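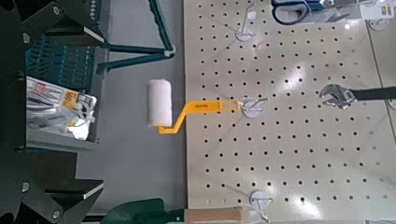

Retail Automation | News

Store robots get a house rulebook as Jergate widens shelf trials

July — By the news desk — 4 min read

Hardware chain Jergate has published a set of working rules for robots that handle goods on the sales floor, ahead of a wider trial of the machines in its stores this fall. The rules cover speed, grip force, record keeping and what staff must do when a robot stops in the middle of a job.

The 56-page document was written with Prelletau, a consulting firm that does safety reviews for warehouses and light industry. It applies to any robot arm that takes items off a hook or shelf or puts them back, including machines run by outside contractors. Robots that only scan shelves or clean floors are left out and stay under the chain's older equipment policy.

Jergate has had arms at work in 4 stores since the winter, mostly on hand tools, paint supplies and garden items. The company said the early work showed that its existing policy, written for forklifts and pallet lifts, did not fit a machine working at arm's length from a display.

Under the new rules, a robot may work during opening hours only if the aisle section is closed off at both ends. Outside those hours one trained employee must still be in the store and within reach of a stop button. The button has to be tested at the start of each shift, and the test has to be written down. A missed entry means the robot stays parked until a supervisor signs for it.

Goods are sorted into three handling groups. The first takes in items with a solid body and no exposed edge, such as paint rollers and plastic-handled brushes. The second covers heavier metal tools, including wrenches, which a robot may lift only after it has checked the weight against the stock record. The third is for anything with a blade or a point. Scissors and garden trowels fall into this group, and a robot carrying one must slow to its lowest speed setting and keep the sharp end turned toward the display.

Peg hooks get a chapter of their own. A metal rod that sticks out from a panel is easy for a gripper to bend, and a bent hook can drop its stock later when a customer reaches for it. The rules call for a straight pull along the line of the rod, with no twisting, and for the arm to stop if it meets more resistance than expected. Employees are told to check the hook by hand before the section reopens. Items hung from a slot in the handle are to be lifted clear of the hook before they are moved sideways.

Price label holders must stay readable from the aisle after a job is done. Any product that falls is to be pulled from sale and looked over, even if the package seems fine.

Cameras on the arms are covered too. Footage may be kept for 84 days and used for fault finding and for training the control software. Recordings that show a customer's face must be deleted at the end of the day. Store managers can ask to see what has been kept, and employees can ask for footage of a stop they were involved in.

Niskanen, which supplies the arms used in the trial, said it would change its standard settings to match the speed limits. The company also plans a software update that records every stop along with the force reading at the gripper — something its current version does only for hard faults.

Training for employees takes 6 hours and is split between a classroom part and a session on the floor. It includes clearing a jam, restarting after a stop and moving a parked arm by hand. People who have not taken the course may press the stop button but may not restart the machine.

Some details are still open. The rules do not say how robots should deal with displays that have been rearranged without notice, or with items that customers have hung in the wrong place. For now, an arm that finds a product it does not expect must leave it alone and flag the spot for an employee. Jergate said it would look at both questions once it has results from the fall.

The chain's garden center brand, Ranora, will follow the same rules but has been given extra time to close off its outdoor aisles. Contractors already working in Jergate stores have until the start of the wider trial to show that their machines comply.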